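Drasau Paper Mill open day, quick notes before I forget

Got there at ten past nine on the Friday, already a line at the gate. Parking is in the field behind the church, not at the mill, ignore the sign. Jonalyn Ambrosio had the clipboard and put us in the second group, 12 people, hard hats too big for everybody.

The mill went up in 1938 and most of the brick is still that. New roof on the drying hall, paid for by selling off the lower meadow, which people in town are still sore about. Smell hits you at the door. Wet cardboard and something like boiled cabbage. You stop noticing after the first hall.

Pulping first. Big vats, a lot of noise, Belmiro Azevedo shouting over it. He has run the floor for years and does not slow down for visitors. Cotton rag comes in bales from a shirt factory in Galang, gets chopped, soaked, beaten. He let us put our hands in the pulp. Cold as anything. Ask about the water and you get a long answer, they pull it from the creek and have to return it cleaner than it came, he says, and the testing takes up half his Monday.

Then the paper machine, the small one, only 2 of the three lines still run. Slower than I expected, you can follow a patch of sheet along the felt with your eye. It broke once while we stood there and everyone on the crew moved at once, rethreaded it, back going before Belmiro finished his sentance. Best part of the day for me.

Drying hall: hot, take your coat off before. The handmade sheets hang upstairs on ropes, over 1480 in there according to the board by the stairs. No touching. Rafia Butt does the watermarks, bends the wire by hand and sews it to the mold. She had a half finished heron on her bench. Could have stayed an hour, got ten minutes.

Lunch was in the canteen, pea soup, rolls, fine. Coffee ran out early. The shop takes cash only and the nice end-of-run packs were gone by noon so go there FIRST. I got a ream of the cream laid and a bag of offcuts for my sister.

Afternoon was short talks. Honeylyn Evangelista on sizing and why ink feathers on cheap paper, very good, bring a pen because she hands out samples to try. The Forkinis talk on recycled board was mostly sales. Kenneth Panganiban closed with the flood story, the whole ground floor under water one June and the stock carried up the stairs by hand. He had people laughing and then not.

Next one is in spring they think. Wear old shoes, the floor by the vats is slick.

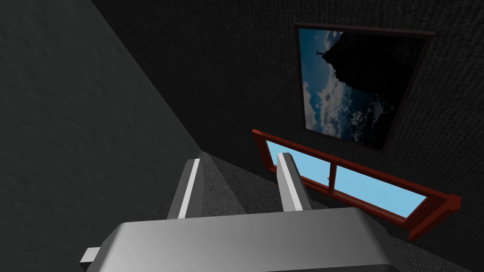
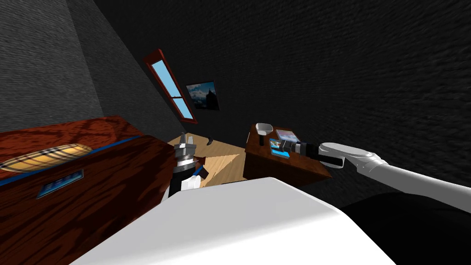
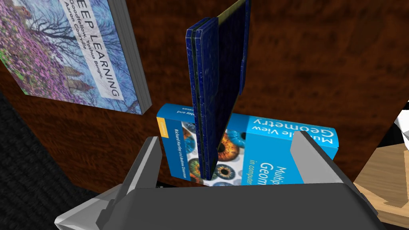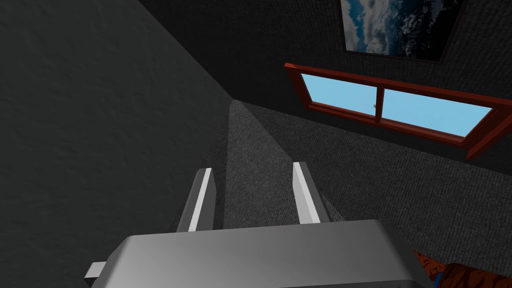 Simulated views, all four. The dark blue book is in the third.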